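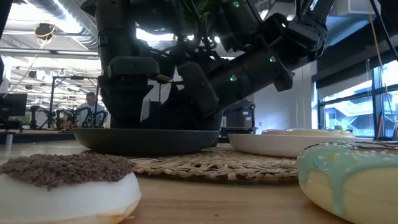

Section 4. Closing a shared diary after a break-up

Read this bit before you press anything. Most of the help requests we get are from people who pressed first.

Stodedex keeps one diary for two people. When the two people stop being a couple the diary doesn't know. It will carry on sending "your turn to write" at 7 in the morning until one of you tells it to stop. Steps below. Do them in order, on a computer if you can, the phone menus are shorter and hide step 5.

Before you start

You need:
Your own password (not the joint one)
The email address you signed up with
Room on your computer for the download, up to 360 MB if you two were photo people

You don't need your ex's permission to leave. You do need it to delete their half.

CAUTION: Don't do this straight after a row. Use Quiet first (step 1) and come back to the rest. Quiet can be undone, step 6 can't.

Steps

1. Open Settings, then Us, then Quiet. Turn it on. Stops all reminders, anniversary cards and the "on this day" messages. Other person isn't told.

2. Still in Us, turn off Shared Mood. If you skip this your ex can still see the little weather sign next to your name. People forget this one. Then they wonder how he knew they'd had a bad week.

3. Go to Download, pick My Pages or Both. Both gives you everything either of you wrote on the shared side. Private pages never come across, yours or theirs.

Note: download comes as one file per month. Longer than 200 pages in a month and it splits in two, the second one has a b on the end. Nothing missing.

4. Check the download opens. Open the first month and the last one. Don't read it all now. Really, just check it opens.

5. Go to People, click the other name, choose Separate. You get three choices:

Keep a copy each. Diary becomes two diaries. Both of you hold the old pages, neither sees anything new.
Leave it to them. You go, they keep it. Your pages stay in but your name can be changed to initials.
Lock it. No one can open it until you both ask. Good if you're not sure. Plenty of people aren't.

Pick one, press Confirm, type your password. The other person gets a plain message saying the diary has been separated. It doesn't give a reason and you can't add one. We took the message box out in April, it was being used for last words and they weren't kind ones.

6. Only if you want your pages gone for good: My Pages, Remove All, Confirm twice. There is a wait of 7 days before anything is removed. You can cancel any time in the wait, same menu.

CAUTION: after the wait we can't get them back. Please don't write and ask, it's horrible having to say no.

7. Sign out on any shared tablet or telly. Settings, Devices, Sign Out Everywhere.

If you want to write to them anyway

Lots of people do. Start a new private page and put it there. Tipene Ashby, who answers most of the help mail, suggests turning off Send on that page altogether (page menu, Sending, Off) so it can't go out by accident at one in the morning. The page still saves. You can turn Sending back on later but it will ask you the next day, not the same night.

Problems

Separate is greyed out.
One of you is in the middle of a page. Wait for it to save. If it's you, close all the other tabs. If it's them, it clears by itself after an hour.

I still get the anniversary card.
Those come from the printed card add-on, made by Godetti, and it has it's own switch. Settings, Add-ons, Cards, Off. Cards already at the printers will still turn up. Sorry.

My ex chose Lock it and I wanted a copy.
If you downloaded at step 3 you have one. If not, press Ask to Open. They can say yes, no, or leave it. We don't chase them.

We got back together.
Fine. People, Invite, put in the same address. If you picked Keep a copy each, the old pages can be joined agian but anything either of you wrote in between stays private unless you move it over by hand. Have a think before you do.

They're reading my pages through a friend's login.
Change your password, then do step 7. If it's part of something worse, if they turn up where you are or you feel watched, stop here and talk to someone you trust or the police. Don't press Separate first, it sends them the message.

Bereavement is handled differently, don't use any of the steps above. See section 7.

Corrections to this section go to Chun-hung Hsiao, from the Feedback link in the Help menu. Put "section 4" at the top or it ends up with the billing lot.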